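## Teaching by hand, and what we got for 289 tries

Rallavent's pitch, for anyone who skipped the July talk, goes like this. You don't write code. You don't buy a full remote-control station with the pedals and the headset. You pick up a gripper on a handle, you do the job yourself with a camera watching over the fingers, and after enough repeats the arm on the bench knows how to do it too. Valentin Steiner came back from the Oltach demo convinced. I came back with a parking ticket and a list of doubts, most of which I still have.

We gave it a fair run anyway. The job was a dull one on purpose: pick up a box, move it over, set it down square. We recorded 289 demonstrations. Valentin went through them and kept 97. The rest he threw out for hands in the shot, fumbled grips, or the tracking losing its place halfway through a move. The sales sheet talks about how fast you can record a demonstration. It's silent on how long it takes to sit and watch them all, and I would put that number in bold at the top if it were up to me. 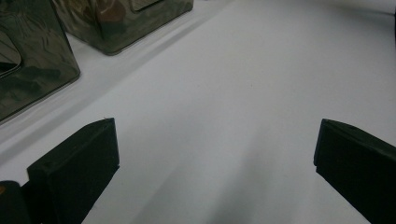
My main complaint is with the word "natural," which shows up on every page of the Rallavent material. Holding a tool with two thick black fingers on the end is not how anybody picks up a box. You slow down, you line up, you start thinking about where the fingers are instead of where the box is. And the camera gets its own narrow version of events. With the fingers open over a white surface and the camouflage boxes off to the upper left, most of what it takes in is blank white with some soft shadow on it, and neither box fits in the view whole. The person holding the tool can look up and see the rest. The arm that learns from the recording can't. Add a shiny finish that throws back whatever is near it, and I'd like somebody to explain what exactly we think is being learned from a moment like that one.

Valentin's answer is that the approach is part of the task, and that a box half out of view teaches the arm to go and find it. Could be. He also says the shiny boxes were a good choice for the reason I dislike them, since real parts shine too. I'd find that easier to accept if we had recorded a plain set alongside and compared. We didn't, and Pendley didn't either when they wrote up their trial, which reads to me like an ad with a chart in it.

For balance, remote control has its own problems. The Plattner setup we borrowed last winter had a lag you could feel in your teeth, and only 2 of us ever got decent at it. At least there you were driving the same arm that had to do the job later, so if it couldn't reach, you found out right away. With the hand-held tool you can make a lovely demonstration of a move the arm has no way of making. We lost 17 of Valentin's good ones to exactly that, after he had already kept them.

So where are we? The arm does move boxes. I've watched it. Nobody has yet put its results next to the old scripted routine, same boxes, same bench, and I'm not signing off on a second gripper until that comparison is done. If you have bench time to spare for it, talk to Valentin. If you recorded any of the originals, please write down which sessions were yours, because the folder names are no help at all.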